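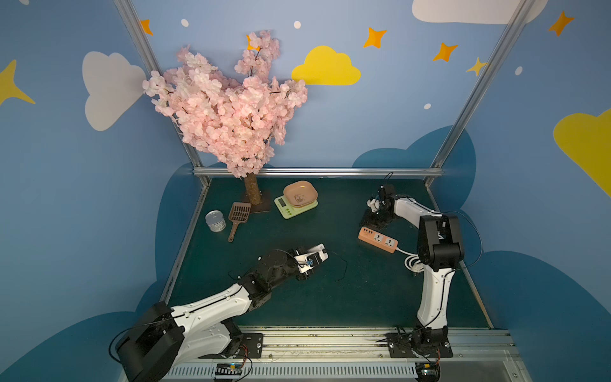
4. Setting Up the Care Table

4.1 Scope

This section applies to the care table in the cloud room at the Perrin Cat Boarding Center. It covers placement of the table items, preparation of the scale and bowl, handling of the litter scoop, and connection of the power strip. Litter trays are covered in Section 6.

Staff members should complete the set-up before the first feeding of each shift. The person who performs it signs line 13 of the Ziletura shift sheet. Questions about this section should be addressed to Évan Le Goff, Facilities.

4.2 Items Required

Artificial cherry blossom tree on its square base
Light green digital kitchen scale
Pink square bowl
Brown slotted litter scoop
Ring-pull food can
Orange power strip with white cord

Replacement scales and bowls are kept in cabinet 164. Enter any item taken from the cabinet on the stock card.

4.3 Placing the Items

1. Wipe the green tabletop with the approved surface cleaner and let it dry. Do not use scouring pads. Existing scuffs do not need to be reported unless the surface has lifted or feels sharp.

2. Place the tree toward the back left of the table, with the whole base resting on the surface. Check the lower branches for loose blossoms and discard any that have come away.

CAUTION: The tree is decorative. Cats must not be allowed to chew the blossoms or the trunk. If a guest shows continued interest in it, move the tree to the closet until that guest has left the room.

3. Set the scale in front of the tree and to its right, with the display and buttons facing the front of the table. Press lightly on each corner. If the scale rocks, move it to a flatter spot.

4. Lay the litter scoop to the left of the tree base with the handle pointing toward the front. The scoop must have been washed and dried before it is returned to the table.

CAUTION: Never rest the scoop on the scale or in the bowl. If this happens, wash the bowl and wipe down the scale before any food is measured.

5. Keep the can at the left side of the table, away from the scoop. Stand it upright before opening and hold it steady with one hand while pulling the ring. Opened cans and detached lids may not be left on the table.

4.4 Preparing the Scale and Bowl

6. Turn on the scale with nothing on it and wait for a steady zero.

7. Place the empty bowl in the center of the scale and reset the display to zero. The bowl must not touch the tree or any other item.

8. Confirm that the unit shown is grams. The feeding cards are written in grams only.

9. Add food slowly until the display matches the feeding card. For a guest whose card reads 186 grams per day in three equal meals, each meal is 62 grams.

Note: Dry food and wet food are weighed separately — reset the display between the two. If the reading drifts while the bowl is still, remove the bowl and repeat from step 6. A scale that drifts a second time is to be tagged and replaced.

4.5 Checking the Power Strip

10. Place the strip on the right side of the table at an angle, so that both AC sockets and the four USB ports can be reached from the front.

11. With the plug disconnected, inspect the strip, the full length of the cord, and the metal prongs. Look for cracks, exposed wire, bent prongs, or dark marks around the sockets. Do not use a strip that shows any of these.

12. Keep the spare cord in loose loops to the right of the strip. Tight bundles and wire ties are not permitted.
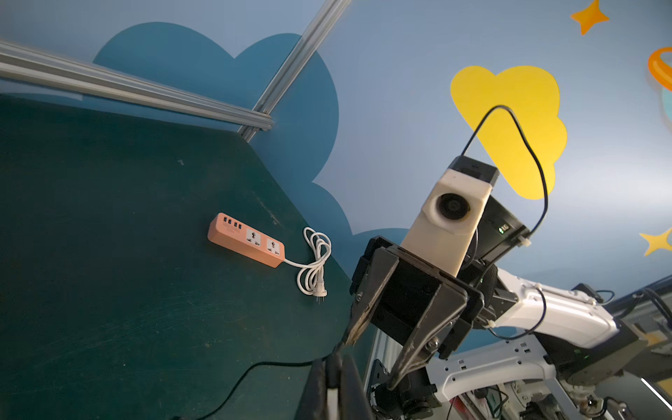
13. Dry your hands and connect the plug to the wall outlet. Make sure that the cord does not hang where a cat or a passing person could catch it.

14. Connect only the equipment listed on the room card. The Joltico water fountain and the Tuvier night lamp may be used together. Heaters, kettles, and hair dryers are not permitted in this room.

WARNING: If water or food is spilled near the strip, do not touch it. Switch off the room circuit at the panel first, then disconnect the plug and report the spill to Facilities.

4.6 End of Shift

15. Turn off the scale. Wash the bowl by hand in warm water with mild soap, and dry it with a clean towel. The printed logo inside the bowl can be damaged by abrasive sponges.

16. Disconnect the power strip unless an overnight guest's room card lists equipment that must stay on.

17. Return the scoop to its place and sign the shift sheet.

Section last revised September 10, 2022.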